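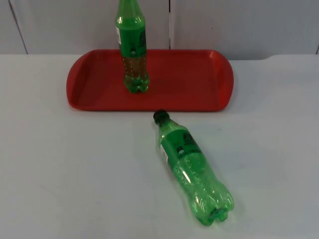
# Planning the Purchase of a Tabletop Arm for Bottle Sorting

Project report, Kidau team: Pendo Kirui, Lambros Katsaros, Vasiliki Tzanetos
Advisor: Spyros Raptis
July 20, 2026

## Where we started

When we signed up for this project in January we were sure the hard part would be programming. We had a picture in our heads of an arm picking up soda bottles and standing them on a tray, and we figured the arm itself would be something you choose from a page in an afternoon. Well! Most of this report is about choosing, and about all the smaller things that have to be on the order form before the arm is any use to anyone.

The task we wrote down for ourselves is simple to say. An empty plastic bottle is lying on a white tabletop, pointing any which way, and it has to end up standing on a red tray without knocking over whatever is already there. We picked plastic bottles for the trials as they're cheap, light, and awkward in just the ways we wanted. They roll. They're narrow at the waist and wide at the base, and the clear green part changes color depending on what's behind it, so over the red tray the same plastic looks brownish and over the white table it looks milky. Vasiliki noticed this early on and it ended up shaping the camera part of our budget more than anything the sellers told us.

## What the arm has to do

Spyros asked us to write our needs before looking at any catalog, and we grumbled a bit, but we are glad he did. Our list went through many versions. The one we kept says:

- The arm must reach the back of the tray from a mount at the side of the table.
- It must pick up a bottle lying flat and turn it upright, so the wrist has to rotate as well as bend.
- The fingers must open wide enough for the body of the bottle, and close gently enough not to crush it when it's empty.
- It must run from our own laptop, with no yearly license.
- Spare fingers must be sold separately.

Payload, which is the first number on every sales page, hardly matters for us. An empty bottle weighs next to nothing. We spent a whole meeting comparing payloads before Lambros pointed this out, and after that things went a lot faster.

## The quotes

We asked for three quotes. The Tratlow arm was the cheapest by a good margin and came with a gripper in the box, but the gripper didn't open wide enough for our bottles, and the wider one was a separate item with a long wait. Kourkoulas sent us a very complete quote (Pendo still says it was the nicest document any of us read all term) with wide fingers, a table clamp and cables included, at a price above what the department had set aside. Tundatholm offered a used demonstration arm, and we liked it very much, but nobody there could tell us whether spare parts would still be around next year.

We made a table, then threw it out, since it mostly compared things we didn't need. The shorter version looks like this:

| Seller | Fingers fit the bottle | Clamp included | Spares sold | Our worry |
|---|---|---|---|---|
| Tratlow | Only with extra gripper | No | Yes | Wait for the gripper |
| Kourkoulas | Yes | Yes | Yes | Price |
| Tundatholm | Yes | No | Unclear | Age, parts |

## The small items

The part of the budget we got most wrong was everything that isn't the arm. Our first draft had one line for "extras" and it said $40. By the time we had walked through the task slowly, moving the bottles by hand and talking out loud about what the arm would need at each step, there were 13 lines, and together they came to over $400.

Some of those we should have seen coming, like a power strip with a switch you can reach, and a second camera. One camera looking down the table loses the top of a standing bottle quite easily if it's placed too low, and then the software has no cap to look for. Others surprised us. Non-slip pads for under the tray were Lambros's idea, after he nudged it with his sleeve and the bottle on it went over. We also put in a roll of matte tape, to cover the labels for some of the trials and find out how much the software leans on them. And there's a line for plain replacement bottles in a few other colors, which cost very little but have to be bought by someone, and it's nice when that someone isn't always Pendo.

We left out a safety cage. The arms we looked at are small and slow, and Spyros agreed that a marked keep-clear line on the table and a stop button within reach would do, provided the lab manager signs off. That signature is still pending.

## What we recommend

We recommend the Kourkoulas arm, bought without the training package, and with the second camera moved to next term's money if the department can't cover both. The tray, table and bottles we already have. If the answer on price is a firm no, our second choice is the Tratlow arm with the wider gripper ordered on the same day, and trials pushed back until it comes.

We'd ask that the Tundatholm offer not be turned down until the spare parts question has been answered in writing. Christos Stamatopoulos, who reads our purchase requests, has kindly said he'll chase that one for us.

## Still open

- Lab manager's sign-off on the keep-clear line
- Whether shipping is taxed on the Kourkoulas quote (two of us read it differently)
- Who stores the arm over the summer
- Mounting side: left leaves more open table, right is closer to the outlet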